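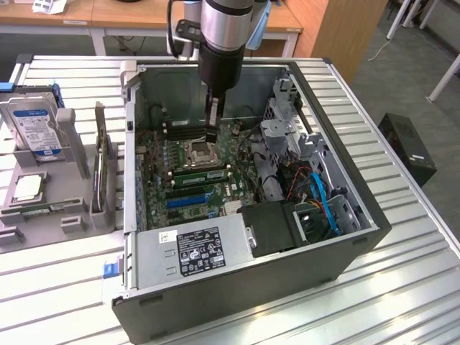
Equipment review: the Flengate parts fixture for demonstration recording
9 July 2023

Draton Technical Services reviewed the Flengate parts fixture over one recording period for its computer assembly program. The purpose of the program is to gather demonstrations of memory, processor, drive and expansion card handling, from which a manipulation policy is later trained. The fixture was judged on that work alone.

Description and set-up

The fixture is a grey plastic tray with raised posts, slotted holders and recessed pockets. It stands on the slotted aluminium worktable to the left of the computer. Each part has its own place: the hard drive and the expansion card stand upright, while the processor and the memory module lie flat. Our unit was supplied by Saarela without table clamps, and these had to be ordered separately. Buyers should ask for them at the time of purchase.

Suitability for recording

A total of 1160 demonstrations were recorded with the fixture in place, of which 900 were accepted for training. Most of the rejected recordings failed for reasons unrelated to the fixture, chiefly hesitation by the operator and errors in the written task label. Operators found that parts could be returned to their starting places quickly, and the reset time between demonstrations fell compared with the foam tray used previously.

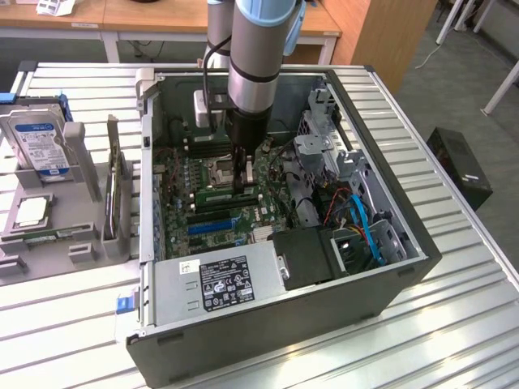 The gripper at the memory slots, with the parts fixture to the left of the tower.

Memory handling remains the most demanding task in the set. The long slot in the fixture holds a module securely, but it also presents the part in nearly the same position every time. A policy trained only on such examples may do poorly when a module is placed elsewhere. We therefore moved the whole fixture between sessions and logged each new position in Kudero, our recording software. The manual gives no guidance on this point and should do so.

Limitations

The narrow holder for the expansion card is too tight for cards with thicker brackets. The plastic marks easily where gripper fingers touch the posts, although no post broke during the review. Spare holders are not sold singly.

Assessment

The fixture is recommended for groups recording repeated assembly tasks at a fixed table. It is less suitable where wide variation in part placement is required from the outset. A second unit has been ordered for the next stage of the program, which will cover drive removal.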